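Rondonuwu Tenants Forum > Building Services > Wired connections in shared study rooms

Soreo_Desk
Moderator
Posted 9:10

The residents' office has received several requests to withdraw the wired network points from the study rooms at Soreo House and to rely on wireless service alone. Comments are invited until the end of August. Please keep replies to the subject and state which floor you use.

tmarl_4
Member
Posted 9:42

I use the second floor and support withdrawal. The wall points take up space behind the desks, and the cables left in the rooms are either too short or missing the clip at one end. The money spent on replacing them would be better put toward the wireless equipment.

quillback
Member
Posted 10:15

I must disagree with the previous poster. Wireless service on the fourth floor is poor every evening after 8. I sit remote examinations for a professional license, and the examining body requires a wired connection. If the points are withdrawn, I would have to rent a desk elsewhere.

tmarl_4
Member
Posted 10:31

With respect, that is a requirement of one resident. The policy should serve the majority.

NadachWest
Member
Posted 11:05

The Nadach building went through the same discussion. Management removed the points in 20 rooms and restored them in 2 after complaints. A fair compromise would be to keep wired service in the corner rooms only and allow those rooms to be booked in advance.

I would also ask that the office lend out cables at the front desk against a deposit of 25 dollars. Cables left in rooms disappear.

quillback
Member
Posted 11:20

The booking proposal is acceptable to me, provided that the corner rooms on the fourth floor are included. I do not support the deposit. Residents already pay for this service in their monthly charge. 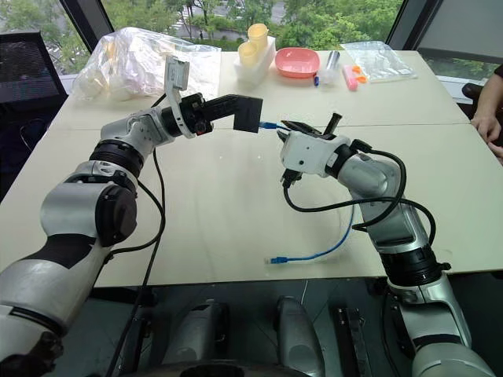

Sendura_Net
Network Services Coordinator, Rondonuwu Residences

Thank you for the comments received so far. Two points of fact may assist the discussion.

First, the wall points are part of the building cabling and cost very little to keep in service. Removing them would require patching and repainting, for which no funds have been set aside. Second, the wireless equipment is paid for from a separate budget of 1000 dollars, and savings on cables cannot be moved into it.

Residents with a damaged cable may exchange it at the front desk without charge. Please bring the old one.

tmarl_4
Member
Posted 2:48

I was not aware that the budgets were separate. I still consider the points unnecessary on the second floor, but I withdraw my remark about the cost.

NadachWest
Member
Posted 3:02

Could the office confirm whether the exchange also applies to longer cables? The standard length does not reach the window desks.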